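Courses > Conflict Reporting and Documentation > Unit 2 > Handout

Reporting Settler and Land Disputes: Sources, Terms and Attribution

12 shares | 3 comments

Purpose of this handout

Students are expected to have read the Parnus case file before the session. The file concerns a dispute over grazing land on the edge of Cullville, where residents of a newly built hilltop settlement and farmers from the older village both claim rights of access. The case is used throughout Unit 2, and the written assignment draws on it directly.

1. Who is speaking

A first report of a confrontation usually rests on one or two accounts given by telephone within hours of the event. In the Cullville file, the earliest bulletin relied on a single villager and placed the size of the crowd at 700. The police statement issued the next morning gave no figure at all. Later coverage repeated the first number without attribution, and by the end of the month it was being treated as settled.

Students should mark, for each sentence in a report, the person or body on whose authority it rests. Where no source is given, write "unattributed" in the margin. Do not supply a likely source. 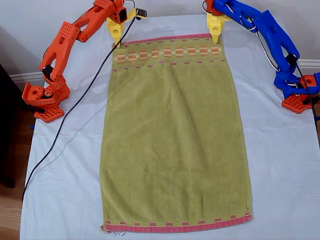
Fig. 1. Green towel with checkered band, held at its upper corners.

2. Terms in dispute

Place names, the word "settler," and the description of a gathering as a march, a protest or a riot all carry a position. Newsrooms adopt house rules on these terms and do not always apply them consistently. The Hsieh glossary, distributed in February, lists the usage of the four outlets studied in this course. Note in particular:

- "outpost" and "settlement," which some outlets distinguish by legal status and others use interchangeably;
- "clashes," which leaves open who acted first and is often chosen for that purpose;
- "disputed," "occupied" and "contested," which should be quoted exactly when they appear in an official statement.

When summarizing a document, keep its vocabulary inside quotation marks. When writing in your own voice, state your choice of term once, at the first use, and hold to it.

3. Injury and damage

Reports of injury should be traced to a clinic, a hospital, a family member or an official, in whatever combination is available. An absence of reported injuries is a statement about the reports. The Cullville bulletin said that "no one was hurt"; the village clinic log, included as Appendix B, records two persons treated for bruising that evening. Neither document mentions the other. Students should explain how both might have been written in good faith, and what further inquiry would be needed.

Property damage presents a separate difficulty. The farmers' petition lists 26 olive trees cut or uprooted. The survey commissioned by the district office covers a larger area, 3,392 square meters, and includes trees lost in earlier seasons. The two documents cannot be added together or set against each other without first establishing the boundaries each one used.

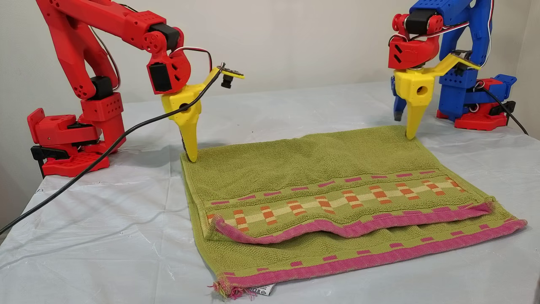

Grerden objected in last term's seminar that this standard is too slow for daily news, and that an editor who waits for matching boundaries will publish after every other outlet has set the public's understanding of the event. The objection is a serious one and should be addressed in the assignment. A partial reply is that a report may give either figure promptly, provided it says whose figure it is and what area it covers.

4. Written assignment

Prepare a report on the Cullville confrontation using only the case file. The report should be suitable for publication on the morning after the event, so material dated later must be excluded from the main text. Attach a source table listing each factual claim and its origin. In a separate note of one page, identify the later documents that would have changed your wording, and show the revised sentences.

Submissions without a source table will be returned unmarked. Appendix B contains medical information and may not be circulated outside the course.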